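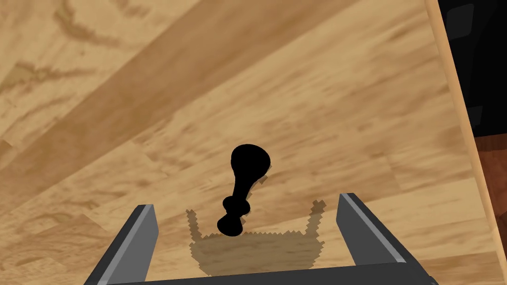 4.3 Greifer in der Simulation vergleichen

Mittwoch, 11. September 2019

Dieser Abschnitt gilt für Vitow mit dem Szenenpaket Randero. Verglichen werden zwei Parallelgreifer am gleichen Arm: der Standardgreifer aus dem Grundpaket und das Modell Ikoneck mit breiteren Backen. Die Einrichtung des Arms (Abschnitt 4.1) und die Kalibrierung der Gelenke (Abschnitt 4.2) müssen abgeschlossen sein.

Als Testobjekt dient eine einzelne Schachfigur auf der Tischplatte. Ein Brett wird nicht geladen. Der verjüngte Hals und der Kragen der Figur bieten den Backen je nach Höhe sehr unterschiedliche Kontaktflächen, und Unterschiede zwischen den Greifern zeigen sich daran früher als an Quadern oder Zylindern.

Voraussetzungen

— Szene »Wohnraum« aus Randero geladen, Simulation angehalten
— Schreibrechte im Projektordner
— Regler »Baek« als aktiver Positionsregler eingetragen
— mindestens 400 MB freier Speicher für die Protokolle eines Durchgangs

Greifer einbinden

1. Im Menü »Werkzeug« den Eintrag »Endeffektor« öffnen.

2. Den Standardgreifer auswählen und mit »Anbinden« dem letzten Armglied zuordnen. Der Versatz zwischen Flansch und Greiferbasis wird aus der Modelldatei übernommen und darf hier nicht von Hand geändert werden.

3. Die Öffnungsweite auf den Maximalwert setzen. Beide Finger müssen sich symmetrisch bewegen. Bewegt sich nur einer, fehlt die Gelenkkopplung in der Modelldatei.

4. Kollisionskörper einblenden und mit der sichtbaren Geometrie vergleichen. Für die Finger genügen einfache Quader. Die Abschrägung an den Fingerspitzen wird in der Kollisionsrechnung vernachlässigt.

Hinweis: Die Kollisionskörper des Modells Ikoneck stehen ab Werk geringfügig über die Backen hinaus. Für den Vergleich bleibt diese Einstellung unverändert, muss aber im Protokoll vermerkt werden.

Testobjekt platzieren

5. Die Figur aus der Objektliste laden und über der Tischplatte absetzen. Die Simulation kurz laufen lassen und wieder anhalten.

6. Die Lage der Figur prüfen. Für die Reihe A muss sie aufrecht stehen. Für die Reihe B wird sie geneigt vorgegeben. Die Neigung ist in der Szenendatei als fester Startwert einzutragen; eine von Hand gezogene Lage lässt sich später nicht reproduzieren.

7. Den geöffneten Greifer über die Figur fahren, bis sie zwischen den Fingern liegt. Der seitliche Versatz zur Mitte wird nicht korrigiert, sondern protokolliert. Ein mittig ausgerichteter Anlauf verdeckt Schwächen der Fingerkopplung.

8. Schatten einschalten, Auflösung »niedrig«. Treppenförmige Schattenkanten auf der Tischplatte sind bei dieser Stufe normal und haben keinen Einfluss auf die Physik. Für Vergleiche, in denen ein Bildverfahren die Greifpose bestimmt, ist die Stufe bei beiden Greifern gleich zu halten.

Vorsicht: Bei sehr dunklen Objektfarben ohne Glanzanteil liefert die Kamera praktisch nur den Umriss. Eine schwarze Figur eignet sich deshalb für die Konturverfahren, jedoch nicht zur Beurteilung der Oberflächenrekonstruktion. Dafür ist eine helle Variante zu laden.

Kameras festlegen

9. Für jede Reihe mindestens zwei Ansichten aktivieren: eine Nahansicht mit beiden Fingern und eine Übersicht, in der auch Handgelenk und Teile des Raums zu sehen sind.

10. Den Rollwinkel der Übersicht auf »frei« stellen. 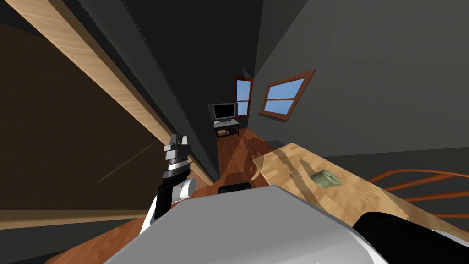

Henrike Lösch

Bei freiem Rollwinkel kann der Raum stark gekippt erscheinen. Das ist zulässig, solange die Finger des Greifers sichtbar bleiben. Die weiße Rumpfschale des Roboters verdeckt je nach Kamerastellung den Nahbereich und einen Teil des Tisches. Sie wird nicht ausgeblendet, denn ausgeblendete Körper fehlen in Vitow auch im Tiefenbild.

Weitere Gegenstände auf dem Tisch, etwa das kleine graugrüne Objekt aus dem Szenenpaket, bleiben in der Szenendatei. Vor Beginn einer Reihe ist zu prüfen, dass sie außerhalb des Anfahrwegs liegen. Stuhl, Fernseher und Fenster sind ohne Bedeutung für die Messung.

Durchgang starten

11. Reglerparameter laden. Für beide Greifer gilt derselbe Satz, auch wenn das Modell Ikoneck mit höherer Verstärkung ruhiger schließt.

12. Anzahl der Versuche auf 200 je Greifer und Reihe setzen. Der Startwert des Zufallsgenerators ist 52 und wird zwischen den Greifern nicht geändert.

13. »Durchgang starten« wählen. Ein Durchgang dauert auf einem üblichen Arbeitsplatzrechner etwa 11 Minuten. Während dieser Zeit keine Ansichten umschalten — die Bildausgabe teilt sich den Takt mit der Physik, und einzelne Schritte können ausfallen.

14. Nach dem Ende das Protokoll unter dem Namen des Greifers sichern und den Endeffektor lösen. Für den zweiten Greifer ab Schritt 1 wiederholen.

Auswertung

Ein Griff gilt als gehalten, wenn die Figur nach dem Anheben bis zum Ablauf der Haltezeit Kontakt mit beiden Fingern hat. Einseitiger Kontakt zählt als Fehlgriff, auch wenn das Objekt nicht fällt. Kippt die Figur beim Schließen und wird danach dennoch gehalten, ist der Versuch als »gehalten, verdreht« einzutragen.

Verglichen werden nur Reihen mit gleicher Startlage. Eine Summe über A und B ist nicht aussagekräftig.

Störungen

Figur zittert nach dem Schließen: Zeitschritt halbieren. Hilft das nicht, die Schließkraft senken.
Finger durchdringen die Figur: Kollisionskörper des Objekts prüfen. Die konvexe Hülle reicht hier nicht aus, der Hals wird sonst überbrückt.
Arm erreicht die Startpose nicht: Gelenkgrenzen aus Abschnitt 4.2 neu einlesen.

Vitow 5 mit geändertem Protokollformat ist für Dezember vorgesehen. Ältere Protokolle müssen dann umgewandelt werden.

Kommentare (3)

greifbar_77
Bei mir bricht Schritt 3 mit »Kopplung unbekannt« ab. Ist das nur beim Modell Ikoneck so?

simlab-nord
@greifbar_77: Tritt auch beim Standardgreifer auf, wenn der Pfad zum Projekt Umlaute enthält. Ordner umbenennen, neu anbinden.

tk
Haltezeit fehlt im Text. In der Vorlage steht zwar ein Wert, der wird aber beim Wechsel des Endeffektors zurückgesetzt. Bitte ergänzen.

Diese Website verwendet Cookies, um Anmeldedaten und Spracheinstellungen zu speichern. Mit der weiteren Nutzung stimmen Sie dem zu. Einstellungen | Akzeptieren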